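발표자 노트: 공용 작업실의 소음을 줄이는 법
Kultcombe 입주자 모임, 발표 30분, 질의응답 15분

1. 시작
인사하고 바로 본론으로 들어간다. Nestalura 소개는 생략. 참석자 대부분이 이미 안다.
첫 질문: "지난 11월에 자리를 옮겨 본 분 계십니까?" 손이 올라오면 이유를 한 분에게만 묻는다. 길어지면 끊는다.

2. 소리의 종류
공기로 오는 소리와 바닥으로 오는 소리를 나눠 설명한다. 대화, 전화, 환풍기는 앞쪽이고 의자 끄는 소리와 발소리는 뒤쪽이다. 흡음판을 벽에 붙여도 의자 소리는 그대로 남는다. 여기서 Dernmont 건물 2층 얘기를 한다. 벽에 돈을 다 쓰고 나서 의자 다리에 펠트를 붙였는데, 민원이 줄어든 건 펠트를 붙인 다음이었다.
Stojan Tomić 씨가 측정 방법을 물을 수 있다. 휴대전화 앱은 절댓값이 부정확하니 같은 기기로 전후만 비교하라고 답한다.

3. 배치
통화하는 자리는 출입문 쪽, 집중하는 자리는 안쪽. 프린터는 복도로 뺀다. Briem 사무실은 책장을 가운데에 세웠다. 빈 책장은 거의 효과가 없고 책이 차 있어야 한다. 이 부분은 천천히 말할 것.
천장이 높은 방은 커튼부터 권한다. 두꺼운 것으로 주름을 넉넉히 잡는다.

4. 규칙
규칙은 짧게 쓴다. 우리는 처음에 9개 항목을 붙였다가 2개만 남겼다. 통화는 문 쪽에서, 알림음은 끈다. Nanna Hafstein 씨가 만든 안내문을 읽어 준다. 전문은 배포 자료 뒷면에 있다.
오전 조용한 시간에 대해서는 의견이 갈린다. 내 의견을 먼저 말하지 말고 Snædís Eyvindsson 씨에게 넘긴다.

5. 작업대
책상 자리보다 작업대 쪽을 늦게 손댔다. 물건을 내려놓는 소리는 상판에서 울리므로 고무 매트를 깔고, 상판과 벽 사이는 손가락 하나만큼 띄운다. 길고 흰 작업대에서 몸을 숙이고 두 팔을 뻗어 일하는 모습을 띄운 채로 매트 견본을 돌린다. 견본은 앞줄부터.
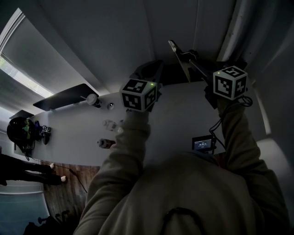
6. 비용과 질의응답
금액은 슬라이드에 넣지 않았다. 물으면 펠트, 매트, 커튼, 흡음판 순으로 비싸진다고만 답한다. 견적은 Vilhjálmur Blöndal 씨에게 문의.
끝나면 매트 견본을 회수하고 의자를 원래대로 돌려놓는다.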